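About Clundon

Home / About Us / Who We Are

Clundon is a residential garment care and home organization company. We provide laundering, pressing, wardrobe arrangement and seasonal storage to private households, student residences and small inns. The company was established by Kelly Pacheco, who continues to serve as director, and it operates from a single building on Hokska Street that houses our laundry floor, our storage rooms and our training rooms.

Our Work

The company began as a pickup laundry with 4 employees. Clients soon asked whether the same staff could return clean clothing to the closet as well as to the front door, and wardrobe service has since become the larger part of our business. Today we employ 20 people, of whom 15 work in clients' homes on a regular schedule. Each household is assigned a lead attendant, who keeps a written record of where garments are stored, which items are hung and which are folded, and any instructions the client has given about particular pieces.

We accept everyday clothing, school and athletic wear, bed linens, blankets and table linens. We do not accept leather, fur or items requiring structural repair. Clients with such items are referred to Slanina, a tailoring and restoration shop with which we have a long-standing arrangement.

How Garments Are Prepared

All attendants follow the Clundon handling guide, which was written by Tonantzin Ochoa, our head of training, and is revised every June. The guide covers sorting, folding, hanging and closet layout. It asks that each garment be laid on a flat, clean surface before it is placed on a hanger or removed from one. In most homes that surface is a made bed.

The garment is placed face up with the hanger inside the shoulders and the hook clear of the collar. The neckline is straightened first, then the shoulders, then the sleeves. Side seams are brought into line down to the hem. Long-sleeved tops receive particular attention, as a sleeve left twisted at the cuff will hold a crease in a full closet. Wooden hangers are preferred for jackets and heavier tops. Knitwear is folded and stored on a shelf unless the client requests otherwise.

A bright yellow long-sleeved top with black striping at the shoulder and cuff, laid face up on its wooden hanger over a pillow, shows the white lining through the round neckline.
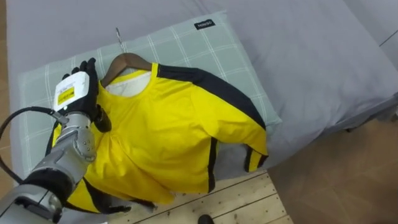 Training and Standards

New attendants complete a period of instruction in our training rooms before they enter a client's home. They practice on shirts, jackets, sportswear and bedding, and their work is reviewed by a senior attendant. Refresher sessions are held on Friday mornings and are open to all staff.

Service records are kept in Clarko, our scheduling and inventory system. Clients may request a copy of their household record at any time. Access is limited to the lead attendant and the office.

Seasonal Storage

Our storage rooms contain 2544 numbered garment spaces. Clothing is cleaned before it is stored, placed in a breathable cover and entered in the client's record. Clients are asked to give two business days' notice when they wish to have items returned.

Contact

The office is open Monday through Friday. Inquiries about new household service should be addressed to the front desk, which will arrange an initial visit. Persons interested in employment may request an application in person or by mail.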